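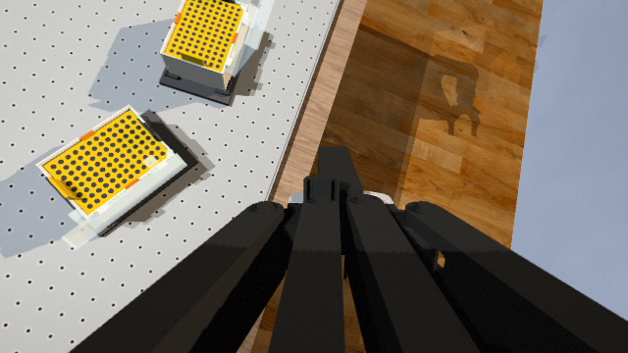 Rack with a yellow top panel on a perforated tabletop. Computer rendering.

Sports Operations II
Unit 7: Fuel stops and stint planning in circuit racing
Instructor: Abena Adjei

Read this before the November session and bring a calculator. We will use the Rikach circuit for all the examples. The reading in the course pack covers the history of refueling rules, so I leave that out.

Terms

A stint is the run between two stops, or between a stop and the start or finish. A race with three stops has four stints. Students mix these up every year and then get one stop too many in the exercise.

Pit loss is the time a car gives up by driving through the pit lane instead of staying on the track. It does not include the time standing still. Some teams do include it, so when you read a race report, check which one they mean.

The window is the range of laps in which a stop can be made without adding another stop later. It opens and closes, and it moves when the race is slowed by a safety car.

Working out the pit loss

The speed-limited part of the pit lane at Rikach is 300 meters long and the limit is 60 km/h. At that speed a car takes 18 seconds to get through. On the track beside it the same car covers the same distance at 180 km/h, or six seconds. The pit loss is 12 seconds.

Add the stationary time to get the full cost of a stop. If refueling takes 25 seconds and the tires are changed at the same time, the stop costs 37 seconds. If the rules make the crew wait until the fuel hose is off before touching the wheels, add the two times together. Always check the rules of the series first.

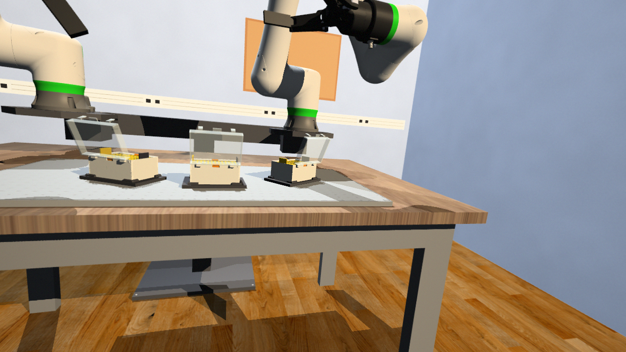 How many stops?

Take a race of 164 laps. The tank holds 100 liters and the car uses two liters per lap. One tank is good for 50 laps. Three full stints make 150 laps, and that leaves 14 to run, so the race needs three stops.

It does not need three full tanks, though. The total fuel for the race is 328 liters. The car starts with 100, so 228 liters have to go in over three stops. How that is split is up to the team, and this is where the plans start to differ.

Team Dilell fills the tank at the first two stops and takes a short splash at the end. The last stop is quick, and the crew can put it off until late if they think a safety car is coming. The risk is a full tank's weight for more of the race.

Team Olmedo splits the distance evenly and runs four stints of 41 laps. The car is lighter on average and the tires are never taken past 41 laps. On a track that is hard on tires this usually pays off. At Rikach the surface is smooth and the gain is small.

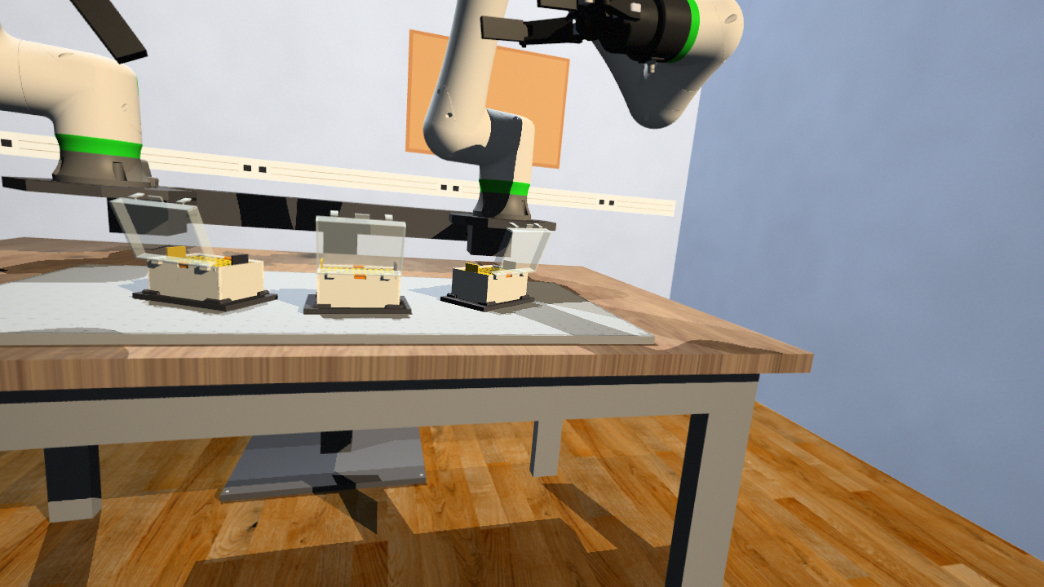 Both plans leave slack. With even stints there are nine laps of fuel capacity to spare each time, so a stop can be brought forward or pushed back without wrecking the rest of the schedule. Dilell has almost no room early on and a lot of it late.

Safety cars

When the field is held at reduced speed, the cars on track cover less ground while you are in the pits. The pit loss shrinks - the time standing still stays the same, but the driving part costs less. A team inside its window should normally stop. A team that stopped two laps earlier has lost out, and there is little it can do about it.

Fuel use also drops behind the safety car. Recalculate the remaining laps before calling the next stop.
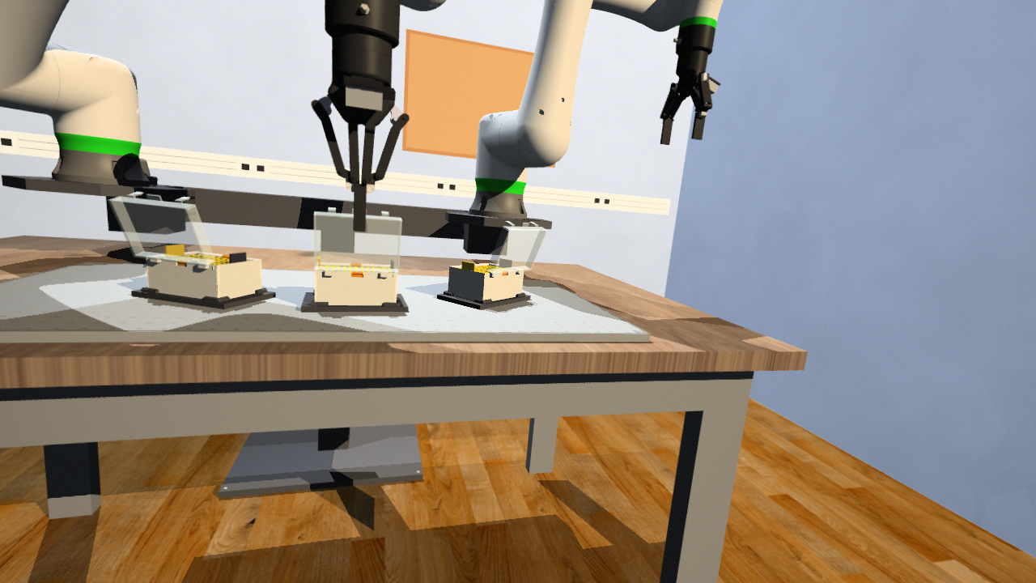 Worktable with three small cases, lids open. Computer rendering.

Exercise

The Prukska race uses the same car, the same tank and the same number of laps, but the limited part of the pit lane is twice as long. Keep the speeds as above.

1. Find the pit loss.
2. Find the full cost of one stop with 25 seconds of refueling.
3. A driver can save enough fuel to get 55 laps from a tank, but loses half a second per lap doing it. Does this remove a stop? Show the lap totals.
4. Write one paragraph advising the team for or against saving fuel.

Hand in one sheet per pair, with working shown. For question 3, remember that the car has to finish all 164 laps, and that the lap back to the pits counts.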